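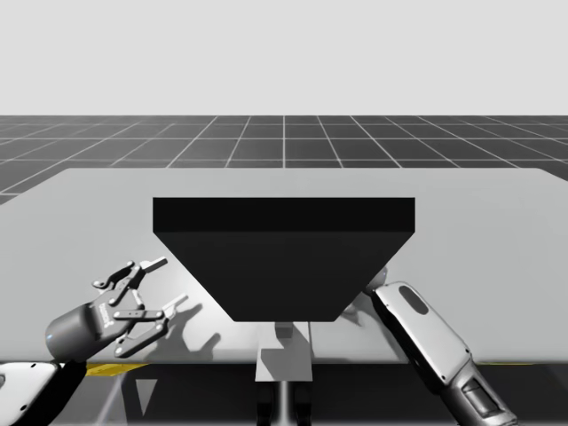
Gistex Kakach two-arm sim kit, worth paying for before we buy the real arms?

Asked in: Robots and automation > Kits and software
Tags: gistex, kakach, simulation, two-arm, picking

small_parts_steve_no

Quick one, on a deadline. We pack small boxed goods at a unit in Tuvelcombe, all by hand. Want to try two arms over a table picking boxes and dropping them in a hopper. Boss won't sign off real kit until I can show him something moving.

Gistex do a thing called Kakach, a simulated two-arm cell. You get the table, a big black hopper on a stand in the middle, an arm either side, and views from overhead and from the gripper. Trial is 15 days, then 777 a year for one seat. Support is extra, of course.

Got it running on my own PC, used up a good chunk of the trial already. Things I can't work out:

- are the grip results any use, or does it just look nice
- can I swap the hopper for our own size. It's huge. The whole middle of the main view is hopper
- does the right arm do anything you can see?? In the main view its far end goes in behind the hopper and I lose it
- is Dankwa any better, it's cheaper but I can't find a demo

Also the gripper view. Fingers open, table beyond, and my red box stuck right over at the left behind the linkage, only a strip of it showing. Table looks miles wide from there. Is that a setup mistake of mine or just how it comes? I've been lining up by eye from this view and it's doing my head in.

Not a programmer btw. Can follow instructions, can edit a text file, thats about it. 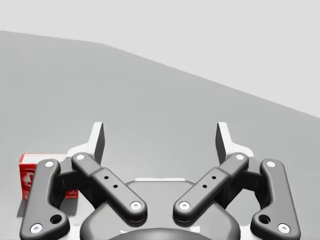 halfduplex_hal

We ran Kakach for most of a year and bought real arms off the back of it, so yes, worth it, with limits.

Grip results: good for "can the arm get there", poor for "will it hold". Reach and clashes matched our real cell closely enough that we didn't have to move the bench. Slip didn't match at all. Out of the box every carton has the same friction. Shiny cartons want a lower figure and you only find that figure by testing with your own stuff. Don't promise your boss a pick rate from the sim. I did. Was not a fun meeting.

Hopper: yes you can change it. It's just a shape with a size in the cell file, and the stand goes with it. Make a copy of the file first. If you only shrink the hopper the stand stays where it was and you get a gap, so change the height on both.

Lining up by eye from the gripper view: stop doing that! It moves with the gripper so left in that view isn't left on the table. Linkage gets in the way as well, always will, same on real grippers of that sort. Put the box position in as numbers and use the view for checking the last bit of the approach.

What I'd do with the trial days you've got left, in this order:

1. Save a copy of the cell file before touching anything. Call it something sensible. Mine was called test_new_new and I regretted it.

2. Run the stock demo once with one box and write down the settings. You want something to go back to when it all goes wrong.

3. Set the main view so you can see both arms either side of the hopper, and leave it there for every run. Left gripper is easy to follow from the front, you get the open fingers and their shadow on the tabletop, handy for judging whether it's clear of the surface. Right arm, you mostly see forearm and wrist coming up to the side of the hopper. Not your mistake. Add a second view from the far side if you need to watch that end. Menu is under Views, not under Cell, took me ages.

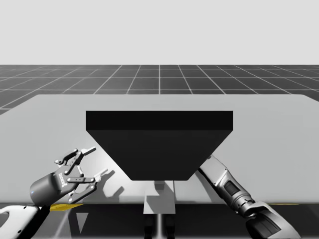 4. Change the hopper to your size. Run again. If an arm stops short with a reach warning move the box closer, don't move the arm base, or you'll be chasing it all afternoon.

5. Put your real box sizes in. All of them, not just the easy one.

6. Do 10 runs per box size with the start position nudged each time. Keep the failures. The failures are what sold it to our lot, becuase they could see we'd looked.

7. Export the video before the trial ends. Exports lock on the last day. They don't warn you.

On price, ask for the short licence. It's not on the website but their sales people offered it to us when I said we only needed a few months.

bench_rat

dont bother, just hire one arm for a week. sims are all the same

halfduplex_hal (reply)

Hire is fine if you've got the guarding and someone who knows the controller. OP said he hasn't got a programmer. And one arm won't show you where two clash.

bench_rat (reply)

fair. still think 777 is steep for one seat

oddjob_tuv

Can only speak to the Dankwa bit. Had it on trial in April. Cheaper yes, but it was one arm only when I had it, second arm was "coming". No gripper view either, or if there was I never found it. Import for box shapes was easier than Kakach, I'll give it that. Drag the file in and it's there.

Crashed on my laptop with more than 10 boxes on the table. Laptop is old so take that with a pinch of salt. Their help desk answered the same day though, which is more than Gistex did for me.

If you need two arms I don't see how Dankwa gets you there. If the boss would settle for one, worth asking them for a demo direct. Ring, don't email.

small_parts_steve_no

Thanks all. Typed the box position in as numbers, much better, feel a bit daft. Steps 1 to 3 done. Hopper next, after lunch. Will ask Gistex about the short licence and post what they say.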